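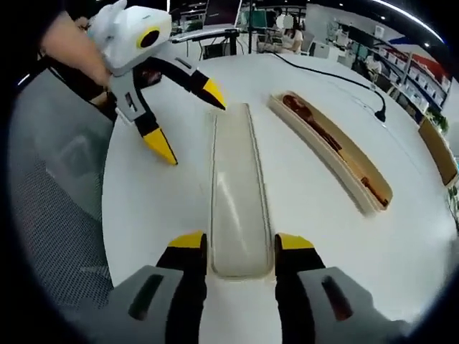 From: Sunee Sriwong
To: Brarnura workshop list
Date: 1 July 2022
Subject: Re: Hand-held grippers, finger pads and the lid problem

Dear all,

Thank you for the many replies to my last message, also the ones that came to me privately. I will try to answer the questions in order, but first the message from the member in Phetsri, because it contains most of them in one place:

> Hello Sunee,
>
> I have printed one pair of your grippers from the files in the
> shared folder and I have some doubts before I make the second pair.
>
> 1. My fingers do not meet in parallel. At the tips they touch, but
> near the housing there is a gap of 3 mm. Is this the linkage or is
> it my printer?
>
> 2. Which tasks do you do with them? I tried a tea cup and it was too
> easy, then I tried a coin and it was impossible. I would like
> something in the middle.
>
> 3. Do you hold both grippers yourself, or one person for each?
>
> 4. Is the yellow tip important? I have only black filament.
>
> Also, my colleague asks if it is possible to use the Volimus servo
> later in the same housing, when we go from the hand to the arm.
>
> Best wishes from the rainy side

About question 1. A gap near the housing is normal, and I made it so with intention. If the pads are parallel when they are open, then under pressure the tips bend away from each other and you lose the thin objects. So the tips must touch first. But 3 mm is too much. In my version it is less than one millimeter. Please check the two screws of the linkage before you print again. If they are very tight, the thin link cannot turn freely and the finger stops too early. I had the same mistake in my second pair and I was blaming the printer for one week.

If the screws are good, look at the slot in the gray housing. The inside must be clean from support material. I use a small flat file, and then I move the finger by hand many times until it does not make noise.

About question 2, the tasks. I agree that the cup is too easy. What we use now is cutlery and its case. It is the long kind of case that people carry for lunch, with a bottom part and a lid. The spoon and the chopsticks are dark wood, and we have some more long trays on the table so that there is more than one place to put things. 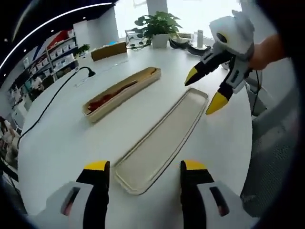 The sequence is like this. You begin with the case open, the lid and the bottom part separate on the table. One gripper takes the thing that must go inside, the other one keeps the bottom part from sliding. Then both grippers take the lid, one at each end, and put it on. I wrote this in two lines but it took us many evenings to do it in a way that I would be happy to show to a machine.

The lid is the difficult part. It is shallow and its rim is low, so the pads have not much to hold. If you pinch it across the middle, it turns like a propeller. If you pinch it near the end, the far end hangs down and touches the table. With two grippers it is possible, but both hands must rise at the same time. I recommend to practice first without recording anything. My first 7 tries I have deleted all.

The angle of the lid on the table also matters more than I expected. When it lies straight in front of you, both wrists have to bend in an unnatural way. When you turn it to a diagonal, one hand comes from near and the other from the side, and the elbows do not fight. 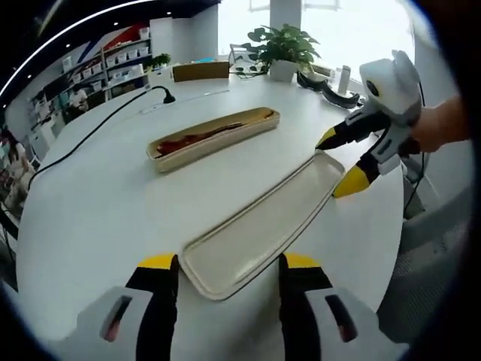 For the surface, we use the round white table because it is what the workshop has. A square one would be equally good. Only please take care with cables. Ours cross the table and I would prefer that they do not, because the model can learn to look at the cable instead of the object. I plan to drill a hole for them in August, if the others in the workshop agree to a hole in the table.

About question 3. Both ways are possible. When one person holds both, the timing is better. When two persons hold one each, you must speak, and there is always a small delay. For learning the movements I think one person is more correct. For testing a new finger it is more comfortable to have two, so one can watch the pad from the side and say when it slips.

About question 4, the color. The yellow is useful for me because I can find the tip quickly in the video, also when the object is dark. With black filament the gripper will close and open the same, but you will have a hard time with the chopsticks. You could paint only the tip. I have not tested which paint stays on, so please write to the list if you do it.

Now something that was not asked, but I think it is the most useful part of this message. For thin round objects, do not use the flat part of the pad.

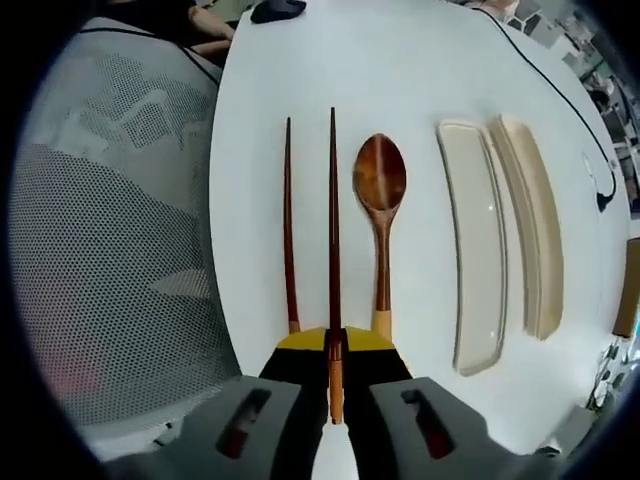
A chopstick between two flat pads can roll, and then it is not pointing where you believe. Take it by the light end, close to the tips, and press a little more than feels necessary. I tried a rubber layer from Imomico on the pads. The holding was better, but the rubber made a small step at the edge and the pad was catching on the trays. I have removed it again. Maybe a thinner sheet would work, I do not know.

The spoon is easier than the chopsticks, with one exception. If you take it by the end of the handle, the bowl is heavy and it turns down. Take it nearer to the middle and the problem is gone.

About the Volimus servo: the body will fit, but the horn is too high, and it touches the linkage when the fingers are fully open. You would need to make the housing taller. I will not change the drawing now, because three other members have already printed from it. If somebody wants to make a separate version, please put it in a new folder and do not write over the old one.

Some notes on the number of recordings, since two people asked. We have 517 at this moment, with the failed ones included. I estimate that 200 are good enough to train on. I keep the failed ones in their own folder and I write one line for each, what went wrong. The most frequent line is "lid".

I would be thankful for photos of your fingers when they are closed, from the side, with a ruler next to them. Then I can compare the gaps and maybe correct the file for everybody.

With kind regards,
Sunee Sriwong

P.S. The file for the left finger in the shared folder was mirrored wrongly until last week. If your two fingers look identical and not mirrored, you have the old one. Please download again.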